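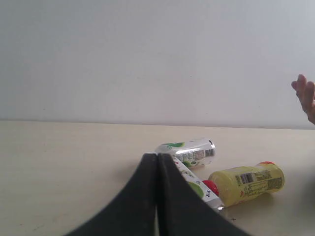 Greifer fährt immer auf die "Mitte" zwischen zwei Flaschen - Segmentierung oder Greifplanung schuld?

Bidby

Hallo zusammen, ich sitze seit Mai an einer Greifpipeline für Leergut und komme gerade nicht weiter. Handgelenkkamera, Segmentierung pro Bild, daraus Punktwolke, und dann sucht mein Planer die längste Achse und legt den Griff quer dazu. Bei einzelnen Objekten läuft das wunderbar, da war ich richtig stolz drauf! Sobald aber zwei Sachen aneinanderliegen, kommt eine gemeinsame Maske raus, und der Griffpunkt landet genau in der Lücke. Trainiert habe ich mit 1.573 Bildern, alle selbst gelabelt (nie wieder).

Was ich schon probiert habe: Schwelle für die Maskenüberlappung hoch, Schwelle runter, Tiefenbild geglättet, Tiefenbild nicht geglättet. Mit 800 Punkten pro Objekt nach dem Downsampling bin ich eigentlich zufrieden, mehr wird mir zu langsam.
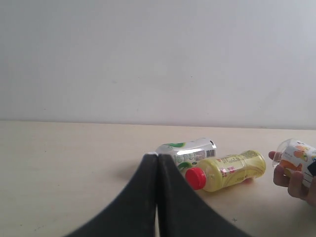
Mein zweites Problem ist die Freigabe der Bewegung. Der Planer rechnet mit einer Szene, die er einmal am Anfang einliest, und danach schaut er nicht mehr hin. Solange alles liegen bleibt, geht das ja. Aber wenn ich wie hier rechts noch eine Flasche in der Hand habe, während die gelbe vor der zerdrückten liegt, dann müsste er die Hand als Hindernis kennen und die Flasche darin erst mal ignorieren. Macht er natürlich nicht, für ihn ist alles Flasche. Wie löst ihr das, eigene Klasse für Hände? Oder komplett warten, bis sich nichts mehr bewegt?

Derier

Kenne ich, hatte ich genauso. Die gemeinsame Maske kriegst du mit den Schwellen nicht weg, das kannst du dir sparen. Schau dir lieber an, ob in deinen Trainingsdaten überhaupt genug Szenen mit Überlappung sind - bei mir waren es ganze 41, der Rest lag brav einzeln auf dem Tisch. Ich hab dann Objekte ausgeschnitten und künstlich übereinandergelegt, danach war es deutlich besser. Zerdrückte Flaschen extra reinnehmen, die haben keine saubere Längsachse mehr, da hilft dir dein Achsentrick sowieso nicht.

Zur Hand: eigene Klasse, ja. Und jede Flaschenmaske, die an eine Handmaske grenzt, fliegt aus der Kandidatenliste. Simpel, läuft bei mir.

Standudetti

warum nicht einfach saugnapf

Fuchs

Saugnapf auf zerknülltem Plastik, viel Spaß :)

Ich würde beides kombinieren. Die Klasse für Hände brauchst du, aber verlass dich bei der Bewegungsfreigabe nicht allein auf die Segmentierung, und Personenschutz ist das sowieso keiner, der gehört in die Sicherheitssteuerung. Für den Planer: Szene laufend aktualisieren und erst greifen, wenn sich die Maske 2 Sekunden lang nicht verschoben hat. Ändert sich unterwegs was, Bewegung abbrechen und neu planen. Achte auch drauf, dass du die Greiferfinger aus der Punktwolke rausmaskierst, die verdecken bei einer Handgelenkkamera gern das halbe Objekt, und dann stimmt der Schwerpunkt hinten und vorne nicht. Ich nehme deshalb vor der Anfahrt noch eine zweite Ansicht etwas von der Seite auf und lege beide Wolken zusammen.

Bidby

Oh, das mit den Fingern hatte ich gar nicht auf dem Schirm! Die feste Maske dafür baue ich heute Abend ein. Das mit dem künstlichen Übereinanderlegen kommt danach dran, ich melde mich.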